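Timer confirmations on our voice skill: how much should it say back?

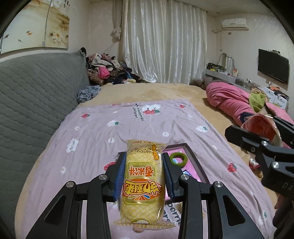 sibel_demirtas
Wed 30 April
Hi everybody, Sibel Demirtaş here, some of you may remember me from the Drallanton sign-up thread. I've been building a little kitchen timer skill called Billetti, and I keep going back and forth on confirmations. Right now if you say "set a timer for 40 minutes" it answers "Okay, I've set a timer for 40 minutes, starting now." My mother loves that. My test users mostly talk right over it! We logged 1,723 requests and people cut it off in 178 of them. Would you trim it down to "40 minutes" and leave it there?

dridberg_dan
Welcome back! I'd trim it, yes. Repeat the number, drop the rest. The number is the part speech recognition gets wrong (fifteen and fifty, oh boy), so that's the part folks need to hear.

nakajima_fan
I'm going to disagree a little, with love. I tried the bare number on my own skill and my dad kept asking "forty what?" Older users seem to like a whole sentence, and a fair few of them say thank you to it. Also, 178 out of that many doesn't sound so terrible to me.

dridberg_dan
Fair, but those are only the ones who bothered to interrupt. Plenty of us just stand there and wait, grumbling.

sibel_demirtas
Oh, the grumbling is real, I do it myself. What about the long version the first 2 times and the short one after that?

patchcord
We did that at my last job and it was fine until somebody's kids started using the same speaker. Go by the account if you can, and please keep the word "minutes" in the short one.

nakajima_fan
"40 minutes, starting now" would make my dad happy. I could live with that.

sibel_demirtas
Okay, trying that one through May, and I'll post the new log here when I have it. Thank you all so much!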